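Reading time: 6 min
Filed under: Festivals & Family Life, Working Papers

4. Who keeps the holiday going

4.1 Dividing the work

Most households in the study had a list, whether or not anyone had written it down. It covered the food, the cards, the tree, the presents, the travel, and the order in which relatives were to be telephoned. When we asked who held the list, the answer was usually one person, and in most cases a woman between her thirties and her sixties. This agrees with earlier work on holiday labor, and we did not find much to change that picture.

What we did find was that the list was older than the person holding it. In the Pradeck households, 17 of the people we interviewed could name the relative from whom they had taken over the main meal. Several could also name the year and the reason, which was most often a move to a smaller home. Macarena Cáceres carried out these interviews in the kitchens of the people concerned, usually at about four in the afternoon, and her notes record how often the talk stopped so that something could be taken out of a cupboard to show her. A gravy boat, a tin of cutters, and a folder of recipes in two different hands all appear in the transcripts as evidence.

The handover was rarely discussed ahead of time. One woman in Pradeck put it this way: "My mother said she wasn't doing the bird that year, and I said fine, and that was the whole conversation." Her brother, interviewed separately, believed the change had been planned for a long time.

4.2 Presents and the giving of them

Shopping took up more of the interviews than we had allowed for. Our question sheet gave it a single item, and the answers ran to almost 200 pages of transcript. People spoke about it with more feeling than they spoke about church or even about food. Some enjoyed it and started in June. Others left it until the last week and described the same crowded store on the same evening year after year, and seemed to count that evening as part of the holiday.

Fruit was the most common small gift among the older households in the Oder group. It was given to neighbors, to teachers, and to relatives who were thought to have everything already. Younger households gave it less and often said they found it old-fashioned, though three of them mentioned being pleased to receive it. 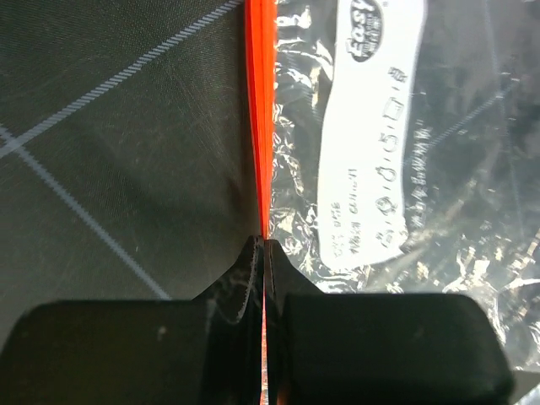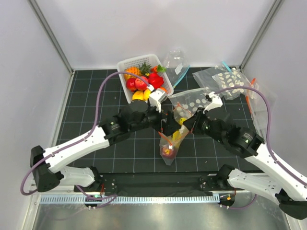 Figure 6. Gripper fingers closed on an orange-red strip at the border of a transparent bag (first panel); two robot arms and a white plastic basket of fruit (second panel).

Wrapping was treated as separate from buying. In the Aliyu household, which had five adults living at home, the person who bought a present was never the person who wrapped it. Two of the sons wrapped for everyone, including wrapping each other's presents, and the family saw nothing odd in this. In other homes wrapping was done late at night and alone, and was described either as a chore or as the only quiet hour of the month.

We had expected money to be a sore subject. It was, but less in terms of the total spent than in terms of matching. People worried about giving more than they got, and worried somewhat more about giving less. Spending limits had been agreed in several extended families, and in every one of these at least one person was said to ignore the limit.

4.3 Traditions that were dropped

Ikechukwu Ekwueme asked each household to name something they used to do and no longer did. This question was added after the first round, so the Cunia households were asked it by telephone and their answers are shorter. The most common reply was cards. The next was a visit to a particular relative who had since died, and here people often went on to say that the drive itself was what they missed.

A smaller number had dropped a dish. These were nearly all dishes that one person had liked. When that person died or stopped coming, the dish was made for another year or two and then left off. In one Cunia family it was brought back after a gap of 6 years at the request of a grandchild who had never tasted it but had heard it mentioned at the table. We were told it was not very good.

Dropping a tradition seldom involved a decision. Respondents tended to use phrases such as "it went by the wayside" or "we missed a year." This made dates hard to fix, and the two members of a couple gave different years often enough that we have left dates out of the tables. Where a decision had been made, it nearly always followed a birth, a divorce, or a change in who was hosting, and it was remembered clearly by the person who had made it and less clearly by everyone else.

Section 5 takes up the households in which two sets of customs had to be fitted into one day.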